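Should I keep going with a slow fantasy series if book one left me cold?

Posted in Reading Help > Series and Sequels

Gwenllian Pumphrey

Okay, so my sister gave me the whole Morkgate series for my birthday (all the paperbacks, in a box, very pretty) and I finished the first one last night and I'm kind of stuck. I didn't hate it! The writing is lovely in places and I really liked the ferryman. But it's 700 pages and I'd say the first half is people riding to Jerthorpe and talking about grain. Then there's a huge betrayal right near the end, and it's told in a letter. A letter! We don't even get to be in the room.

Everybody I've talked to says it picks up in book two, but they also won't say how, because spoilers. So my question is, does it get faster, or do you just get used to it? I read mostly at night and I have maybe an hour before my eyes close. I also don't love battle scenes, so if "picks up" means battles, please tell me now.

One more thing, is there any romance that goes somewhere? I thought there was something starting between Drisis and the mapmaker and then he got on a boat.

oldpaperbacks

Read the second one. It's better.

marginalia_mo

Hi! I've been through these twice, and I had almost the same reaction you did the first time, down to yelling about the letter. So let me try to answer without wrecking anything.

Book two is faster, yes. It's a lot shorter, for one, and it drops the rotating narrators and stays with Drisis nearly the whole way. If your trouble with the first book was that you'd just get comfortable with someone and then the chapter would end and you'd be back with the grain merchants, that's gone. There are 2 battles and you can skim both. I did, the first time, and I never felt lost (you find out who died at the dinner afterward, and that chapter is one of my favorites in the whole series).

The romance goes somewhere. It goes there very slowly and I won't say with whom. The boat isn't the end of him, though, I'll give you that much.

What I'd do is give it 200 pages. By then Drisis has left the city and you've met the aunt, and the aunt is either going to win you over or she isn't. If she doesn't, I'd stop there and not feel bad, because the later ones lean on her pretty hard. And the letter thing does get paid back. You get that same night again from inside the room, and I had to put the book down and walk around my kitchen for a minute.

Oh, and skip the prologue in book two if you're reading it tired. It's all about a treaty. Go back to it after chapter four and it'll make sense.

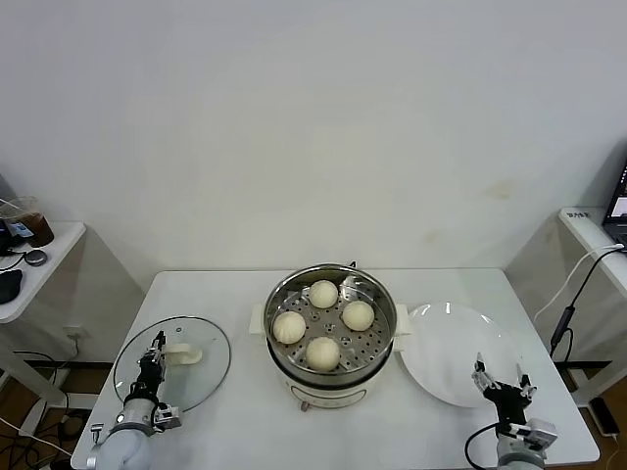 3 min read

sriwong_reads

I'm going to disagree a little with the answer before mine, sorry! I think book two is better written but I don't think it's a different kind of book. It's still people sitting at tables working out who owes what to whom. If you were bored by that in the first one, you might be bored again, only with a nicer narrator. I kept waiting for it to turn into the adventure story on the back cover and it never really does.

That said, I did finish them all, and what worked for me was audio. The reader does the ferryman in this tired, gravelly voice and suddenly all the grain talk was kind of funny? I listened while I was cooking and I never minded the slow stretches the way I did on the page. My library had the first two, so it might be worth checking yours before you commit your whole bedtime to it.

Also, the maps in the paperback are wrong. Jerthorpe is on the wrong side of the river until the third book, where they fixed it. I spent most of February thinking I couldn't read.

Gwenllian Pumphrey

Thank you, all of you! I'm going to try as far as the aunt and see. And wow, the map, I thought it was me. I had the ferry going in circles.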